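천 보따리의 매듭은 왜 두 개여야 하는가
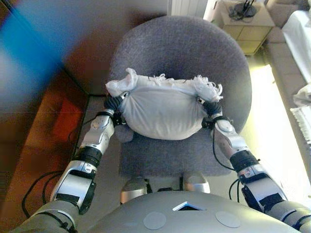
보자기나 낡은 홑이불로 침구를 묶어 보관하는 방식은 압축팩이 보급된 뒤로 거의 논의되지 않는다. 나는 이 방식을 지금도 쓰고 있으며, 쓰는 사람 대부분이 매듭의 개수와 위치를 잘못 잡는다고 본다. 이 글의 주장은 단순하다. 부드러운 내용물을 담은 천 보따리는 윗면 양쪽에 매듭을 하나씩, 모두 두 개를 두어야 한다.

매듭이 하나인 보따리부터 보자. 네 귀를 가운데로 모아 한 번에 묶으면 하중이 한 점에 걸린다. 들어 올리는 순간 내용물이 매듭 바로 아래로 쏠리고, 전체가 물방울 모양으로 늘어진다. 옷장 선반에 올리면 바닥이 좁고 높이가 높아 잘 쓰러진다. 천의 입장에서도 불리하다. 접힌 주름이 모두 한 곳에서 만나므로 그 부분의 올이 먼저 상한다.

매듭을 좌우로 나누면 사정이 달라진다. 두 매듭 사이에 천이 가로로 팽팽하게 걸리고, 내용물은 그 아래에서 옆으로 퍼진다. 형태는 높이보다 폭이 넓은 타원에 가까워진다. 선반 깊이가 얕은 집에서는 이 차이가 크다. 양손으로 매듭 아래를 잡고 들면 하중이 둘로 나뉘며, 내려놓을 때도 좌우 높이를 맞추기 쉽다.

보관용품 회사 그렌다우의 제품 안내서는 손잡이가 달린 부직포 상자를 권한다. 상자는 쌓기에 좋다. 그러나 상자의 부피는 내용물이 줄어도 줄지 않는다. 베갯솜 하나를 빼면 그만큼의 공기를 보관하게 된다. 보따리는 다시 묶으면 된다. 잘트로의 압축팩은 반대로 부피를 극단적으로 줄이지만, 솜을 오래 눌러 두면 복원이 더디고 밸브가 새면 용도가 끝난다. 나는 3년 동안 압축팩 19장을 썼고, 마지막 한 장을 버린 뒤로 다시 사지 않았다.

천의 선택에 대해서도 적어 둔다. 새 보자기보다 여러 번 세탁한 면 홑이불이 낫다. 풀기가 빠진 면은 마찰이 충분해서 한 번 꼬아 묶어도 쉽게 풀리지 않는다. 합성 섬유는 미끄러워 두 번 묶어야 하고, 두 번 묶은 매듭은 풀 때 손톱이 필요하다. 가장자리의 올이 풀린 천도 버릴 이유가 없다. 매듭 밖으로 나온 끝이 너덜거리는 것은 외관의 문제이고, 하중을 받는 부분은 매듭 안쪽이다. 다만 풀린 올이 계속 길어진다면 끝을 한 번 접어 박는 편이 좋다.

묶는 위치도 중요하다. 매듭은 내용물의 윗면보다 높게 올라와야 한다. 옆면까지 내려오면 들 때 보따리가 앞뒤로 돈다. 매듭 사이의 천은 손가락 두 개가 들어갈 정도로 남긴다. 더 조이면 가운데가 패고, 더 느슨하면 가운데가 벌어져 먼지가 들어간다.

작업 높이에 관한 의견도 있다. 흔히 바닥에 천을 펴고 묶는데, 나는 의자 좌판 위에서 마무리하는 쪽을 택한다. 네 귀를 모으는 일까지는 바닥이 편하지만, 두 매듭의 높이를 맞추려면 보따리를 한 번 들었다가 놓아 보아야 한다. 허리를 숙인 채로는 좌우 차이를 판단하기 어렵다. 천을 씌운 의자는 표면이 미끄럽지 않아 내려놓은 보따리가 밀리지 않는다.

반론은 예상할 수 있다. 난타나 와타나퐁은 살림 관련 글에서 보따리는 겉에서 내용물을 알 수 없다는 점을 지적했다. 맞는 말이다. 나는 매듭 한쪽에 무명실로 천 조각을 달아 내용물을 적는다. 계절 침구는 종류가 많지 않아 이 정도로 구별된다. 방습 성능이 없다는 지적도 옳으며, 벽에 결로가 생기는 방이라면 보따리를 권하지 않는다. 그런 방에서는 침구를 다른 방으로 옮기는 것이 먼저다.

남는 문제는 무게다. 두꺼운 목화솜 요는 두 매듭으로도 감당하기 어렵고, 천이 매듭 바로 밑에서 찢어지는 경우가 있었다. 요는 접어서 끈으로 십자로 묶고, 보따리에는 베개와 얇은 이불만 넣는다.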